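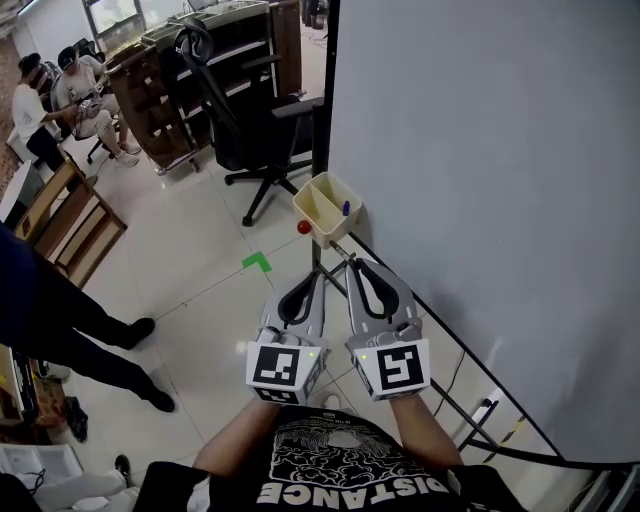

Flollel: two-handed demonstrations with hand-held grippers

Welcome, and thank you for taking an interest in our data! Flollel holds 3,050 demonstrations recorded by people carrying a gripper in each hand, with no robot needed at collection time. Each gripper has a marker on the front, and we recover its path from the head camera view (the Sani tracker does this, and its settings are in the config folder).

Joaquín Echeverría and I trained the same policy on 1,000 episodes and then on the full set, using 3 seeds each. The full set did better on every seed, mostly on handovers, which pleased us more than it probably should have.

Known problems: tracking drops out when the markers face away from the head camera. Gaps of up to 5 frames are filled in, and longer ones are left blank, so please check the valid column before training.

Questions are always welcome. Pacita Soriano, Torport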